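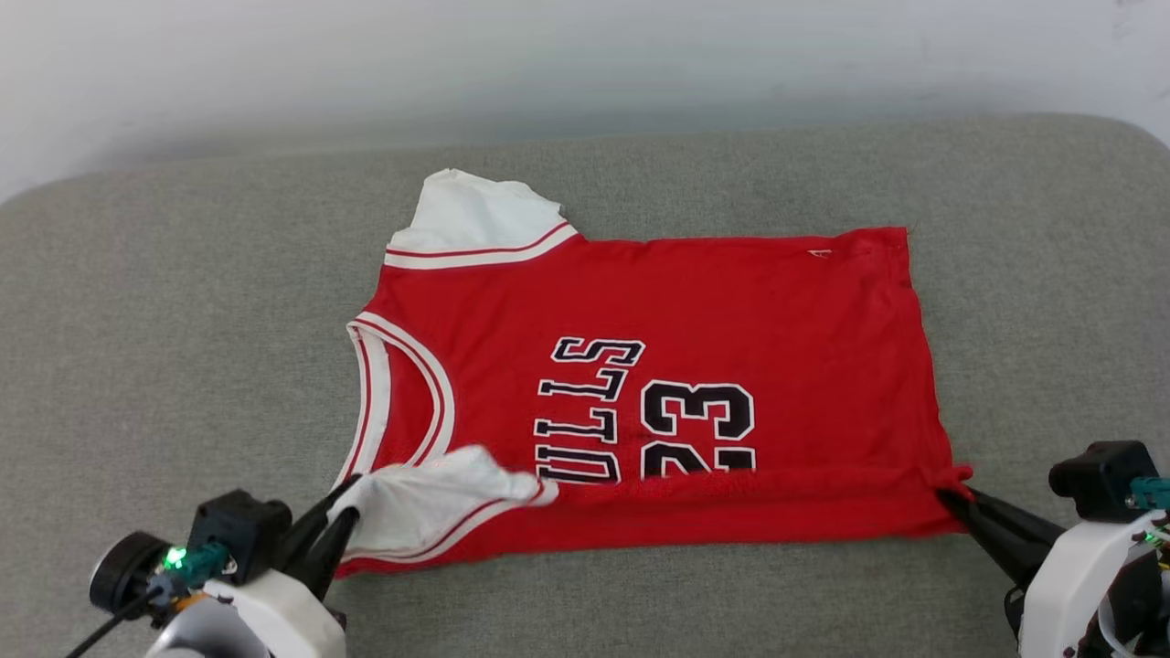

Support > Laundry Care > Drolteck Washer Dryers > Setting Up > Section 4

4. Washing sportswear and printed garments

4.1 Before the first sports wash

The Sports programme is supplied switched off. It must be turned on once, after the installation checks in Section 3 have been completed.

1. Close the door and turn the dial to Settings.
2. Press and hold the Options button until the display shows the programme list.
3. Turn the dial to Sports and press Start. A single tone confirms the change.
4. Turn the dial back to Off and wait for the display to go dark.

Note: If the power is cut during step 3, the programme list returns to its supplied state and the procedure must be repeated.

4.2 Preparing the garments

1. Read the care label of every item. Where the label and this guide differ, follow the label.
2. Empty all pockets and remove loose badges, pins and armbands.
3. Close zips and fasten hook-and-loop strips.
4. Turn garments with printed names, numbers or lettering inside out. Basketball and football tops should be laid flat first and any twisted armholes straightened.
5. Wash red and other strongly coloured items separately for the first three washes. White trim on a coloured garment may pick up dye if the garment is left damp in the drum.

CAUTION: Do not soak printed garments overnight. Do not use bleach, or any stain remover containing bleach, on lettering or trim.

4.3 Loading and detergent

1. Load the drum to no more than half its depth.
2. Add liquid detergent to compartment II. Powder may be used for white cotton items only.
3. Leave the softener compartment empty. Softener reduces the ability of sports fabrics to carry moisture away from the skin.
4. Select Sports. The temperature is set to 30 degrees and may be lowered to 20 degrees with the Temp button.
5. Select a spin speed of 800 or lower and press Start.

The programme lasts 46 minutes at the supplied settings. Adding Extra Rinse lengthens it by 9 minutes. The door unlocks 2 minutes after the end of the programme.

4.4 Drying

Printed garments must not be dried in the machine. Remove them promptly, turn them the right way out, ease the seams into shape by hand and dry them flat or on a hanger away from direct heat. Allow 12 hours before folding.

If ironing is permitted by the label, use the lowest setting on the reverse of the fabric.

WARNING: Garments marked with oil, liniment or muscle rub may catch fire if heated in a dryer, even after washing. Keep them out of the dryer drum.

4.5 Faults during the Sports programme

Display shows E18: the load is unbalanced. Wait for the door to unlock, spread the items evenly and press Start.
Display shows F2: the water supply is closed or the inlet filter is blocked. See page 146.
Foam visible at the end of the programme: run Rinse once and use less detergent for the next load.

Related sections
Removing grass and mud stains
Cleaning the detergent drawer
Care of wool and delicate items
Emptying the drain filter
Programme table and running times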